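Differential settlement of a temple spire on a raft: construction joint or pour strip?

Posted in Structures, Religious and Monumental Buildings

Osian Rosser

I am checking the foundation concept for a temple with one tall central spire and a low prayer hall wrapped around three sides of it. The architect calls the whole thing Brerkora and wants the stone floor to run from the hall into the sanctum under the spire with no visible joint.

The spire is reinforced concrete up to the first gallery and stone-clad steel above that. The hall is a single story with a light roof. Both sit on a common raft over stiff clay, with piles only under the spire. My settlement model gives a clear difference between the two parts, most of it during construction and a smaller share afterward as the clay consolidates.

The options I have are a permanent movement joint between spire and hall, or a delayed pour strip that stays open until the spire is topped out. The architect rejects the first. The contractor dislikes the second because the strip would block access to the sanctum while the carvers are working there. The hall columns are on an 8 m grid and the strip would fall in the first bay out from the spire.

Is a delayed strip enough by itself, and how do people decide when to close it? The seismic demand at the site is low. Wind governs the spire.

Tudur Pritchard

A delayed strip is normal for this layout. It takes out the part of the settlement that happens before closure. It does nothing for the part that happens after, so the raft and the floor across that bay still have to be designed for the remainder.

Do not set the closing date by the calendar. Set it by measured settlement. Put survey points on both sides of the strip, and on the spire core at raft level, before any load goes on. Read them at every lift. Plot settlement against applied load first, then against time once the load is constant. When the curve on the spire side has flattened and the remaining predicted movement is inside what the raft can take in bending, close it.

We used a criterion of 1,000 on the Dafis shrine — that is, remaining differential settlement no greater than the bay length divided by 1,000. On your grid that is 8 mm. It is a strict number, chosen because of the stone floor. For a carpeted hall you could relax it.

Lap the bars through the strip and leave them uncut. Check that the laps can slide or flex a little before the concrete goes in. If they are congested and tied hard they will carry load across the gap, and the strip will not be doing what your model assumes.

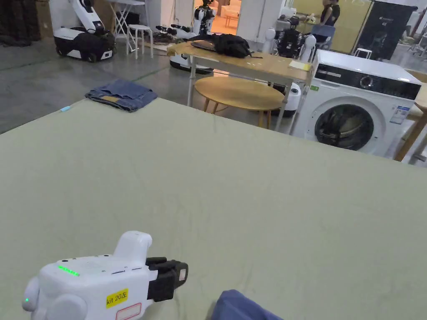 Osian Rosser says the stone cladding is the part he left out of his load stages: it goes on after the steel is topped out, and it makes up a large share of the dead load. With the strip closed at topping out, all of the cladding would arrive on a continuous raft.

Tudur Pritchard

Then topping out is the wrong milestone. Run the model again with the cladding as its own stage and see what closing before it costs you. On most stone-clad spires it costs too much, and the strip stays open until the cladding is well up.

For the access problem, bridge the strip with steel plates on one fixed edge and one sliding edge. Carvers and small lifting gear can cross that. Keep the plates clear of the starter bars, and cover the strip against debris, or cleaning it out before the pour will take days.

Waterproofing needs its own detail. The membrane under the strip has to be continuous and slack enough for the movement, with a thickened blinding pad below it. This is where I have seen leaks, more than at the raft edges.

Driltis

Just use a joint. We have one at our temple between the old hall and the new tower, with a brass cover strip, and visitors walk over it without looking down. The architect will get used to it. Sturilon has standard details for covers in stone floors.

Also check the roof. Everyone talks about the raft and then the hall roof is bolted to the spire wall with no slotted holes.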